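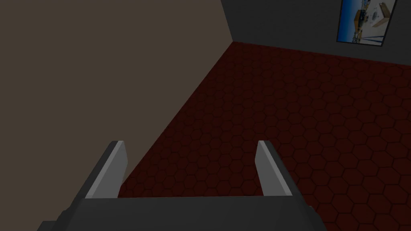

Gripper open over the red tiles, in one of our simulated rooms.

Simulation technician, two-armed robot (part time to start)
Skultov, robot setup team
Closing date: 2022-03-11

Hello! I'm Aliki Gkikas and I'm looking for someone to share the care of Moschos with me. Moschos is our simulated two-armed robot. It lives inside a simulator we wrote ourselves called Torkumero, and for the past couple of years I've been the person who sets it up, puts it back together when an update breaks it, and answers the messages when an arm goes through a table. I love the job, but there's far too much of it for one person now, and I'd like to take a proper holiday in July.

What you'd be doing

Mostly keeping one robot in good order. People hear "simulated" and imagine there's nothing to maintain, and then they see my ticket list (635 closed tickets and a fair few open ones, if you want to know). Joints have limits that need checking. Grippers need their closing force set, and their friction, and the tiny gap at which the software decides the fingers are touching something. Cameras get mounted, moved, knocked out of line by somebody's well-meant tidy-up of a config file, and then mounted again.

A normal morning goes something like this. You load the robot into a room and send both arms to their home position. You open each gripper all the way and look at it from the wrist, with nothing in it, and compare the opening with the number in the setup sheet. If the two fingers don't match, you stop there and find out why before running anything else. Then you close them slowly, open them again, and write down what you got. It takes me twenty minutes with a cup of tea and I'm quite fussy about it.

After that you'd do the reach check. We put the robot up against some furniture and send the arms to a set of points over and around it, and you watch for anything that shakes, sticks or bends the wrong way.

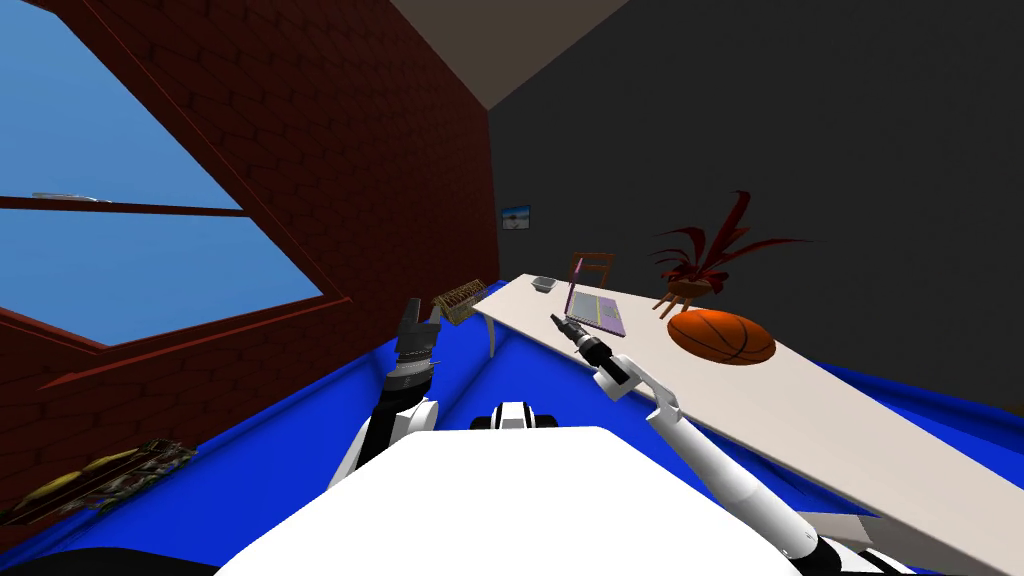 Moschos at the long cream table: left gripper raised near the wicker basket, right one just short of the laptop.

I like doing reach checks with clutter about. A bare table tells you very little, whereas a bowl, a basketball and an open laptop will show you a badly placed wrist pretty quickly. You'd be choosing and placing things like that yourself, and keeping notes on which layouts turn up faults. We have 198 saved layouts at the moment and I'd say a good half need a clear-out (my fault, I hoard them).

Then there's repair. Recent jobs from my own list, so you know what you're getting into:

The left elbow drifted by a hair every time the robot was reloaded. It was a rounding problem in a file nobody had opened in ages. Two days to find, one line to fix.

One finger pad let go of anything smooth. I changed the friction, which made it worse, then changed the contact shape, which cured it.

Wrist camera on the right arm was tilted after Lefteris Tsoukalas merged a new mount. He bought the biscuits.

Floor contact in the Faline room set was too soft, and heavy objects sank into it slightly. This one is still open, so it could be yours!

Who I'm hoping to hear from

You don't need a robotics degree. I haven't got one — I came from fixing lift controllers. What I do need is someone who has looked after a machine of some sort, real or simulated, and kept a decent log while doing it. You should be able to read Python and change it without panic, and be comfortable with a bit of 3D geometry (which way is up, whose x axis are we talking about, that kind of thing). If you've used any physics simulator before, tell me about it. If you've only ever used one to drop boxes on other boxes, tell me about that too.

Patience matters more than speed in this job. You'll change one setting, run the same movement again, change it back, and run it once more. Some people find that dull, and fair enough, but they wouldn't enjoy it here.

Clear writing is a must. Kyriaki Antoniadis and her group run the grasping tests on the robot I hand over to them, more than 2542 runs in the last batch, and they need to know exactly what changed and when. "Tweaked gripper" in the log will get you a message from her and you'll have earned it.

The practical bits

Twenty hours a week to begin with, going up to full time after six months if it suits us both. You can work from home for most of it. I'd want you in the office for the first fortnight so we can sit side by side and go through the setup sheet, and after that one day a week or so. We supply the computer, with a decent graphics card. Hours are flexible as long as the morning check is done before the grasping group start at ten.

You'd report to me, and Themis Zacharopoulos looks after contracts and pay. The post reference is 3712, please put it in the subject line or Themis will grumble at both of us.

How to apply

Send a CV (two pages is plenty) and a short note about something you've kept running: what it was, what kept going wrong with it, and what you did. A page from an old maintenance log is very welcome if you're allowed to share it. Send everything to Sena Osei through the jobs form on the Skultov site and she'll make sure it reaches me.

There's one interview, an hour long, with me and Kyriaki. For the second half we'll load up Moschos with a fault in it and look for it together. You can ask as many questions as you like while we do it, and you can use your own notes.

If you're not sure whether to apply, drop me a line first through the same form and I'll ring you back.

Aliki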